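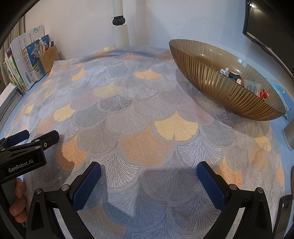 Octubre
Por Janelle Sarmiento

La palabra que más se repite en las oficinas de Temthorpe es «generaliza». La política generaliza, el codificador visual generaliza, el conjunto de datos se grabó en casas de verdad para que todo generalice. Llevo años oyéndola y sigo sin saber qué mide.

El equipo dirige sus esfuerzos al software. Unas personas manejan pinzas de mano sobre mesas corrientes, con sus manteles estampados, sus libros y sus cuencos llenos de cosas pequeñas, y un modelo aprende de esas grabaciones la trayectoria que después deberá ejecutar un brazo. La versión que me enseñaron se entrenó con 378 demostraciones. A Renato Padilla, responsable de percepción, le parecen suficientes para empezar. A mí me parecen pocas para la nota de prensa que las acompañaba.

Un mantel de hojas de ginkgo es un buen sitio para discutirlo. Para una red que separa objeto y fondo, una hoja amarilla impresa y un juguete pueden parecerse más de lo que conviene. Padilla lo admite sin rodeos: en las pruebas internas, el planificador propuso 20 agarres sobre tela estampada y cuatro apuntaban al dibujo. La solución provisional es un filtro de profundidad. Funciona mientras la tela esté lisa; con un pliegue levantado, el filtro vuelve a dudar.

Luego está el plástico translúcido. Orhun Işık, que escribe el controlador, se queja de que la estimación de profundidad se hunde en los bordes de los recipientes y de que el error le llega a él convertido en una orden de movimiento perfectamente válida. «El control obedece. Si le digo que el borde está cinco milímetros más abajo, allá va», explica. Pidió que cada estimación llevara su incertidumbre. La tarea sigue abierta.

Pregunté por los fallos en casas que no estuvieran en el entrenamiento. Me dieron un promedio. Pedí el desglose por habitación y me remitieron a un informe que Abella, el socio encargado de la evaluación, publicará más adelante.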